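Subject: Re: [jomska-club] Swap shelf and the move to the Mussa hall

On May 20, the club secretary wrote:
> The lease on the Mussa hall is signed. Rent is 655 a month, up from 148
> for the present room. Can people say by the end of May whether they
> want the swap shelf to come with us? The new storage closet is small.
> Also, does anyone know if the bus still stops on Zadow Street?

Yes to keeping the shelf. I would limit it to gear and clothes that are clean and can be used again. Books and old magazines can go to the library sale.

On the rent, I looked at last year's numbers. We took in 830 from the spring open day and spent most of it on mats. If we hold a second open day in the fall, the gap gets smaller, but dues will still have to go up a little. I'd sooner raise them once than twice. 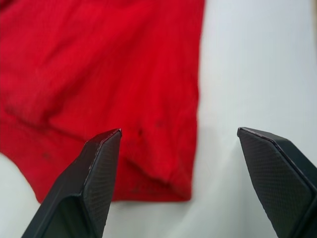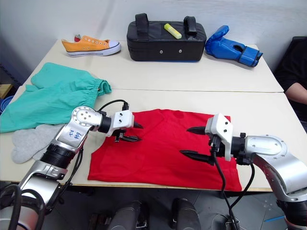
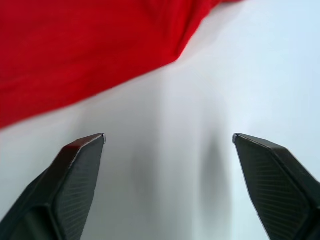
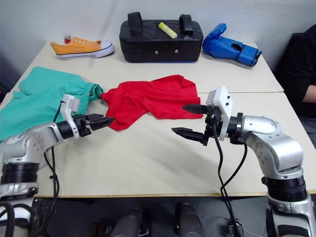 Red cloth in the first and third; glove and orange sneaker in the second and fourth.

The bus does stop on Zadow Street, but only until 8 p.m. The late class would have to finish earlier or share rides. I can take three people toward Trarnura.

Two things about the closet. The door opens inward, so nothing tall can stand behind it - the old rack will not fit. And the key sticks. I asked the landlord for a new lock and have not heard back.

I can help carry mats in the morning, not after lunch.

--
jomska-club mailing list
To unsubscribe, send a blank message with "unsubscribe" in the subject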